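Motbridge Household Review
Product assessment: Hevside printed tablecloth, pink check
Reviewed by Kheri Kioko
9/18/21

The Hevside tablecloth is sold for family dining rooms and shared break areas. It carries a pink-and-white check overlaid with cartoon cakes and other motifs. Motbridge bought one at full price from the retailer Culonum in August and kept it in daily use until this report was written. Neither company was informed of the review.

The assessment was carried out on a dining table that serves for meals, snacks and general storage, and it was not cleared for our benefit. Cups, cans and packaged food remained on the cloth through most of the period. 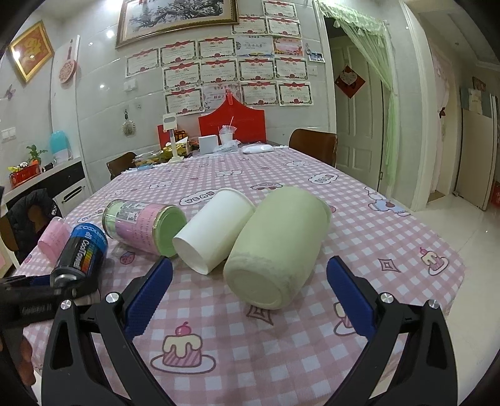

Grip was the first matter considered. Light items such as paper cups tend to roll when they are laid on their sides, and on a bare tabletop they often reach the floor. The Hevside surface slowed them noticeably. Heavier containers stayed where they were placed. The cloth itself shifted very little when items were dragged across it, although one corner needed to be straightened most evenings.

Cleaning was satisfactory. Tea and fruit juice came away with a damp cloth when treated the same day. Soy sauce left overnight required dish soap and a second pass, and a faint mark remained on one of the white squares. The instructions supplied with the product are brief and do not mention stains of this kind – an omission the manufacturer should correct.

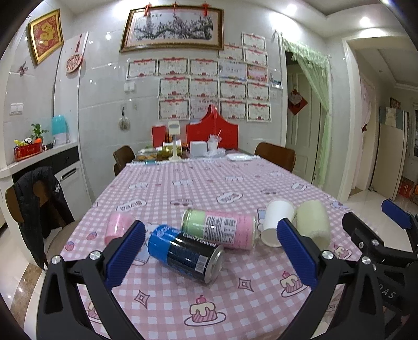 Appearance is a matter of preference. The large cakes with cherries are cheerful, and the pattern hides crumbs well. It also competes with other decoration. Sławomir Urbańczyk, who reviewed the cloth separately, considered it too busy for a room with pictures and ornaments on the walls and would have preferred the plain check. This reviewer did not share the objection.

Fold lines from the packaging were still visible after 2 weeks. Hevside advises against ironing, and the creases had to be left to relax on their own.

Rating: recommended for everyday use, with reservations regarding the care instructions. The plain version was not tested.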